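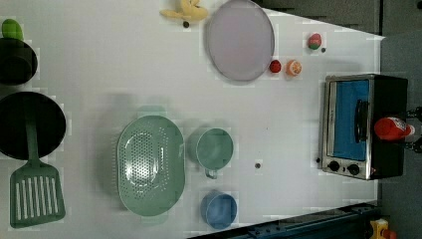 卓上作業の記録をどう揃えるか
ディルホルム指針の改訂をめぐって

ロボットによる物体操作の研究では、皿や鍋、玩具の食品といった身近な品が広く用いられている。入手しやすく、形も大きさも多様で、落としても危険が少ない。その一方で、どの品を、どの向きで、どこに置いて動作を開始したかという記録の書き方は、長らく各研究室の慣行に委ねられてきた。同じ課題名のもとに集められた記録であっても、初期配置の考え方が異なれば、結果を並べて比べることは難しい。

ディルホルム協議会が11月に公表した「卓上操作記録の実務指針」改訂版は、この問題を正面から扱っている。本誌では、改訂の要点と、先行して運用を始めたオダサム研究所およびグレタリ工房の取り組みを紹介する。

改訂の経緯

旧版の指針は、機体の安全確認と記録の保管期間を主な内容としていた。作業台の上に関する規定は一項のみで、「対象物の配置を適切に記録すること」とあるだけであった。改訂作業部会の座長を務めたアムナ・ウスマニ氏によれば、この「適切に」の解釈が機関ごとに大きく分かれていたという。

作業部会は、加盟機関から提出された1125件の記録票を確認した。対象物の名称のみを記したものが多く、向きや姿勢まで記したものは少数であった。横倒しの容器と立てた容器とでは、把持の方法も失敗の種類も異なる。にもかかわらず、票の上では同じ「カップ」として扱われていた。

名称の不統一も見過ごせない。ある機関が「ざる」と記す品を、別の機関は「かご」と記していた。果物の玩具についても、種類の判断が記録者によって分かれる例があった。改訂版は、各機関が対象物の台帳を作成し、品ごとに固有の番号と基準名称を与えることを求めている。記録票には番号を必ず記入し、名称は補助的に用いる。

作業台に関する四つの規定

改訂版の中心となるのは、第4章に置かれた作業台の規定である。概要は次のとおりである。

一、作業面の状態
作業面は、記録の開始前に汚れと異物の有無を確認する。ねじ頭、穴、目印など、作業面に固定された要素は図面に記載し、途中で覆ったり追加したりした場合は、別の作業面として登録し直す。

二、対象物の初期配置
課題の対象となる品と、課題に関係しない周辺の品を区別して記録する。周辺の品も台帳に登録されたものに限る。品が台の縁にかかる配置や、ほかの品に載る配置は許容されるが、その旨を票に明記する。

三、姿勢の表記
容器類は、開口部の向きを記す。瓶類は、蓋の向きと、横倒しか直立かを記す。布製や綿入りの品は形が変わりやすいため、形状が著しく崩れた場合は使用を中止し、台帳上で代替品に切り替える。

四、復帰の手順
一回の動作が終わるごとに、初期配置へ戻すのか、終了時の配置を次の開始配置とするのかを、課題ごとに事前に定める。両者を同じ系列の中で混在させてはならない。
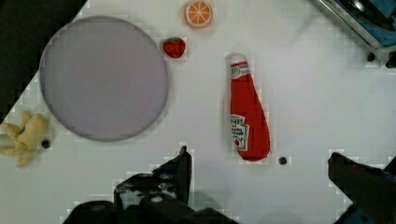 第三の規定に関連して、印字のある対象物の扱いにも新たな条文が設けられた。商品名や標章が印刷された品を用いる場合、記録票にその有無を記入し、公開時の取り扱いを機関の責任者が判断する。文字の向きは姿勢を知る手がかりとして有用であり、作業部会は印字のある品を一律に排除することを避けた。ただし、印字面を毎回同じ方向に向ける配置は偏りを生むおそれがあるとして、系列の中で向きを計画的に変えることを推奨している。

また、手首部に取り付けた撮影装置と、作業台の外に据えた撮影装置を併用する場合には、双方の時刻を合わせ、一方が停止したときの扱いを手順書に定めておく必要がある。片方のみが残った記録は破棄せず、欠落の事実を付して保管する。破棄の判断を現場の担当者個人に負わせないための規定である。

現場における運用

オダサム研究所は、改訂案の段階から新しい記録票を試用してきた。同研究所では一つの課題につき50回を一系列とし、系列の開始時と終了時に、担当者と確認者の双方が署名する。運用責任者のサディア・ヴィルク氏は、導入当初の負担は決して軽くなかったと振り返る。

「記入欄が増えたことへの不満は、率直に申し上げて多く寄せられました。配置を確かめる間、機体を停止させますので、一日に実施できる系列の数も減りました。現在は票の様式を見直し、前回から変わった項目だけを記入する方式に改めています」

同研究所では、作業者の立ち入りについても手順を整理した。品を並べ直す際には、必ず機体を保持状態に移し、手を作業面に入れる者が自ら停止を確認する。離れた位置にいる操作者の合図のみで手を入れることは認めていない。床に置かれた備品や配線についても、始業時の点検項目に加えられた。火曜日の午前は点検に充てられ、その間は記録を行わない。

グレタリ工房の事情はやや異なる。同工房は少人数で運営されており、確認者を常時置くことができない。そこで、開始時の配置を撮影した静止画を票に添付し、後刻、別の者が照合する方式をとった。指針の附則はこれを「事後確認」として認めているが、照合が翌営業日を超えた系列には注記を付さなければならない。

意見の分かれる点

改訂版に対する評価は一様ではない。とりわけ議論を呼んでいるのが、周辺の品に関する規定である。課題に関係しない品を多く置けば、家庭や厨房に近い条件での性能を調べることができる。しかし台帳の管理は煩雑になり、動作中に周辺の品が動いた場合の記録も必要となる。指針は、周辺の品が接触によって移動したときは「配置変化あり」の欄に印を付け、移動の程度までは問わないとした。

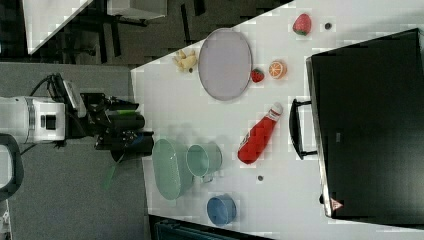
ジーシャン・カタック氏は、この簡略化は行き過ぎであると指摘する。接触によって周辺の品がわずかに回転した場合と、台から落下した場合とが同じ印で処理されれば、後から安全性を検討する際に役に立たない、というのがその主張である。同氏は少なくとも落下と転倒を別欄に分けるべきだとして、協議会に意見書を提出した。

作業部会もこの指摘を重く受け止めている。ウスマニ氏は、欄を分けること自体に異論はないとしたうえで、転倒の定義を先に固める必要があると述べる。はじめから横倒しで置かれた容器が半回転した場合、これを転倒と呼ぶかどうかは機関によって見解が異なる。次回の部会で用語の整理を行い、附則の改正として示す予定である。

費用の面からの意見もある。ヘンリケス基金の助成を受ける機関の間では、台帳の整備に要する経費を助成の対象に含めるよう求める声が上がっている。同基金で審査を担当するルクサナ・ナクヴィ氏は、対象物の購入費はすでに認めているものの、登録や照合にかかる人件費は現行の要項に定めがないと説明し、次年度の要項で扱いを明確にしたいとの考えを示した。

既存の記録をどう扱うかという課題も残る。オダサム研究所が旧様式で保管する記録は2000件に上り、すべてを新様式に書き換えることは現実的でない。指針は遡及適用を求めていないが、旧様式の記録を新様式のものと合わせて公表する際には、様式の別を明示するよう定めている。同研究所は、画像から姿勢を読み取れるものに限って追記を行い、読み取れないものは「不明」とする方針をとった。推測による補完は一切行わない。

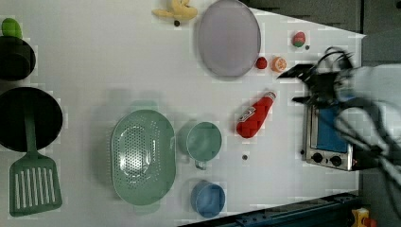 導入を検討する機関へ

協議会は、新たに指針を採用する機関に対し、全課題への一斉適用を避け、一つの課題から始めることを勧めている。最初に着手すべきは台帳の作成である。手元にある品を一点ずつ確認し、番号、基準名称、材質、寸法を登録する。同じ形の品が複数ある場合も、番号は個別に付す。破損した品の番号を後継の品に引き継ぐことは認められない。

次に、課題ごとの初期配置と復帰の方法を文書にまとめる。配置図は手描きでも差し支えないが、上方から見た図とし、機体の基部の位置を併記する。文書には版番号を付け、改めたときは旧版を残す。記録票には、使用した配置図の版番号を記入する欄が設けられている。

教育については、作業者が最初の系列を開始する前に、停止操作、手を入れる際の確認、票の記入の三点について実地の訓練を受けることとされた。訓練の記録は機関が保管し、協議会への提出は要しない。長期間作業から離れていた者の再訓練については各機関の判断に委ねられるが、オダサム研究所では、配置図の版が改まった時点で全員が再度受講する運用としている。

指針の本文、記録票の様式および台帳の記入例は、協議会の事務局を通じて配布されている。附則の改正に関する意見は、所属機関の名義で文書により受け付ける。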